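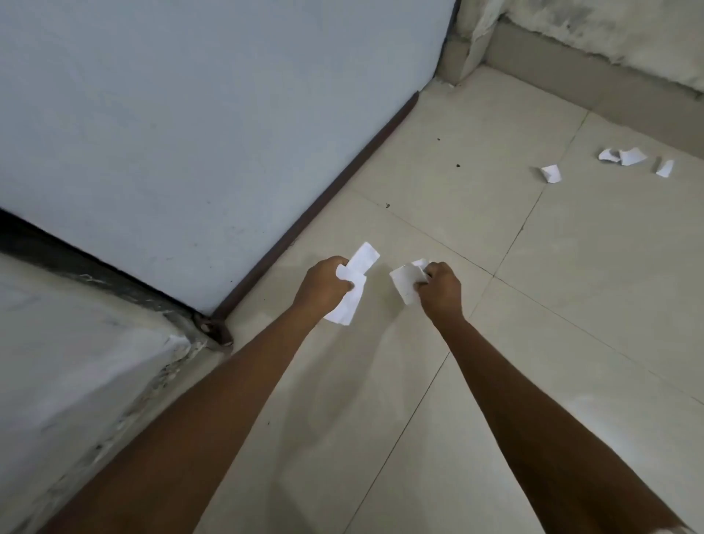
Clearing the back room at Pindden

Shares 6 | Comments 9

We had most of a week to empty the back room before the new shelving arrived, and the paper took up more of it than anything else. There were delivery notes, old price lists, till rolls and envelopes going back years, and some 200 folders that had to be opened and checked before anything could go out. Zuzanna Kaczorowski and Tavion Fitzsimmons did the sorting. Oluwaseun Wike did the lifting and most of the driving.

White paper, one piece in each hand, over the cream floor tiles. The longer piece is folded into a strip and the other is more of a wad.

The pale surface beside the tiles has a few faint scuffs and a narrow dark brown trim along its edge. The dirt in the seam at the lower left is on the list for a scrubbing brush and a bucket of soda crystals.

What we did with it all

Plain paper went into sacks for recycling. Anything with a name or an address on it was kept apart and shredded at the Devix shop, where Anwara Thambiah let us use the machine after closing.

Staples and paper clips came out first. They filled a jam jar, which is now on the counter if anybody needs one.

Card folders in good condition were kept - 40 of them went to Ksawery Baran for the music club. The rest were too bent to use again.

The invoices from Prosia are in the grey filing cabinet, top drawer. Please don't move them, as they are still needed for the accounts in December.

Still to do

The tiles need a proper mop, and the brown trim wants wiping down along its full length. Tavion has the long-handled brush. Two boxes marked Pawłowska are in the passage and have not been opened yet, so if they are yours please collect them or tell Zuzanna what you would like done with them.

9 comments | Share this page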